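視線計測の実験に参加した日のこと

日本語でブログを書き始めて二年目になります。まちがいがあったら、どうぞ教えてください。今日は、先月に私が被験者として参加した、目の動きの実験について書きます。

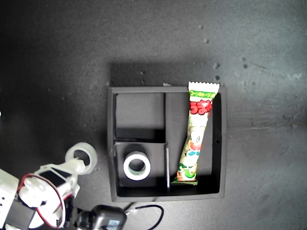

参加したきっかけ

大学の掲示板に、読書中の視線を調べる研究の募集がありました。条件は「日本語を母語としない人で、新聞の短い記事が読める人」でした。私はちょうどその条件に合っていましたので、すぐにメールを送りました。謝礼は図書カードでしたが、それよりも、自分が日本語をどのように読んでいるのかを知りたいという気持ちのほうが強かったです。

私の母語は横書きだけで、単語と単語の間にかならず空白があります。日本語にはその空白がありません。それなのに、日本人の友人は私の三倍くらいの速さで読みます。どこで単語を区切っているのか、前からふしぎに思っていました。

研究室で

研究室は建物の五階にあり、エレベーターを降りてから少し迷いました。迎えてくださったのは、研究員のカトリオナ・テナントさん(Catriona Tennant)です。テナントさんも日本語は外国語として学んだそうで、説明がとてもゆっくりで、わかりやすかったです。同意書の漢字にはふりがながついていました。私は半分くらいは読めますが、ふりがながあると安心します。

使った装置は「Jernis」という名前でした。画面の下に細長い部品がついていて、目に弱い赤外線を当て、その反射から、どこを見ているかを計算するそうです。一秒間に240回、目の位置を記録すると聞きました。記録したデータは「Pliltano」というソフトで整理します。名前の読み方を二回聞きましたが、まだ自信がありません。

はじめに、あごを台にのせて、画面の上の小さな点を順番に見ました。これは「較正(こうせい)」という作業です。私はこの言葉をこの日に初めて覚えました。「校正」と同じ発音ですので、最初は文章の直しをするのかと思いました。

較正は一回ではうまくいきませんでした。私のまつげが下を向いているので、カメラが瞳を見つけにくいのだそうです。いすの高さを少し変えて、三回目でやっと合格しました。

何を読んだか

文章は全部で5つでした。天気の話、引っ越しの話、料理の話など、内容はむずかしくありません。ただし、同じ内容の文章に二つの書き方がありました。一つは漢字とかなが普通に混ざったもの、もう一つはほとんどひらがなだけのものです。

ひらがなだけの文章は、私にはやさしいはずだと考えていました。知らない漢字が出てこないからです。ところが、読んでみるととても疲れました。「はははははとはなした」のような文があったわけではありませんが、気持ちとしてはそれに近かったです。どこまでが名詞で、どこからが助詞なのか、何度も前に戻って確かめました。

一つ読み終わるたびに、内容についての簡単な質問に答えます。私は料理の話の質問を一つまちがえました。しょうゆを先に入れるのか、みりんを先に入れるのか、という質問でした。これは読み方の問題というより、私が料理をしないからかもしれません。

結果を見せてもらって

終わったあとで、テナントさんが私の視線の記録を少しだけ見せてくださいました。文章の上に丸がたくさん並んでいて、目が止まった場所と、その長さがわかります。丸が大きいほど、長く止まったという意味です。

全部で606か所に止まっていました。多いのか少ないのかは、一人分だけでは言えないそうです。同じ実験に参加した人のデータがそろってから、初めて比べることができると教えていただきました。

おもしろかったのは、漢字とかなが混ざった文章では、丸の多くが漢字の上にあったことです。私はひらがなも一字ずつていねいに読んでいるつもりでした。でも記録を見ると、「は」や「を」の上はほとんど通り過ぎています。自分の感覚と目の動きが、こんなにちがうとは思いませんでした。

それから、「引っ越し」という言葉のところに、とても大きな丸が一つありました。400ミリ秒以上も止まっていたそうです。知っている言葉なのに、どうしてそんなに長く見たのでしょうか。たぶん、去年の自分の引っ越しを思い出していたのだと思います。テナントさんにそう話しましたら、笑いながらメモを取っていらっしゃいました。

そのあとの読書

実験のあと、本を読むときに自分の目が気になるようになりました。気にすると、かえって読めなくなります。歩き方を考えながら階段を下りるときの、あの変な感じと似ています。三日くらいでなおりました。

縦書きの文章でも同じ実験をする計画があるそうです。私は縦書きが苦手で、ときどき同じ行をもう一度読んでしまいます。恥ずかしい記録になりそうですが、募集が出たらまた申し込むつもりです。

コメントで教えていただきたいのですが、日本語を母語とする方は、ひらがなだけの絵本を大人になってから読むと、やはり読みにくいのでしょうか。子どものころは、どうやって区切っていましたか。

次回は、図書カードで買った本について書きます。まだ四十ページしか読んでいませんので、少し時間がかかると思います。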